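Feltcombe Table Tidying: read me first

Notes on the recordings of clearing and setting a small table, kept with the files 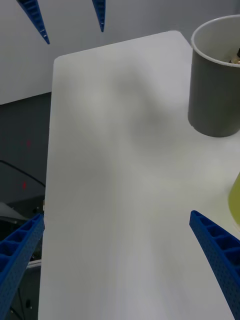
Ankit Dhillon wrote back after reading the first draft that a table with hardly anything on it is the hardest one to tidy well, and would we please say so near the top. When there are twenty things out, he said, any of them is a fair place to begin, but with a cup and one other item you have to decide whether the table is already tidy, and two sensible people will give you two different answers. He asked for the word "tidy" to be given a proper meaning before anybody used the files.

So we've had a go at that, and thank you, Ankit, for holding us to it. For our purposes a table is tidy when everything left on it is standing the right way up, nothing overhangs the side, and the middle is free enough to put a dinner plate down. It took us most of August to agree on those few words. You may well run your own house differently, and you're welcome to, but please keep our meaning when you compare your results with ours.

What you'll find

There are 369 recordings altogether. Of these, 174 are clearing, where things are moved off the middle of the table, and 129 are setting out, where they are brought back. The remaining ones are mixed, a bit of one and a bit of the other, and they sit in a folder called Mugo, after the village hall where we first tried the idea with a borrowed tea set and far too many biscuits.

The table

White top, matt, with softly rounded corners. It shows shadows more than we expected, and under the lamps at Feltcombe you'll often see soft grey patches with nothing there to cause a mark. Please don't label these as stains or spills! We did precisely that in the Wusden batch and had to go back through the lot with a pot of tea and a good deal of patience.

The cup

The grey cup with the thick white rim turns up with small bits and pieces inside it. In the notes we treat a cup and its contents as one thing, so moving the cup counts as a single move, however much is in it. If something is taken out of the cup and put down on the table, that becomes a second thing from then on and gets its own line. We went back and forth over this for ages, and Shabani Masanja was in favour of listing every item in the cup, which is a perfectly good way of working if you have the time.

Things at the side

Where only part of an object shows, write down its colour and leave the name blank. A sliver of yellow-green is "yellow-green, unnamed" and nothing more. Guessing made the Tondbridge notes very lively reading, with the same object down as a lime, a ball and a bowl on 3 separate lines, but they were no use for looking anything up.

How to read the notes

Each recording has a plain text file with the same name. The first line says how the table was left, the second says which things were moved, and anything after that is chat from whoever was writing. Do read the chat if you have a moment, as there are some useful grumbles in there.

Known faults

Some notes from Wusden say "left" where they mean the writer's left. Those are marked with a star. Corrections are very welcome, and small ones most of all; send them to Shabani with the name of the file and the line you'd like changed.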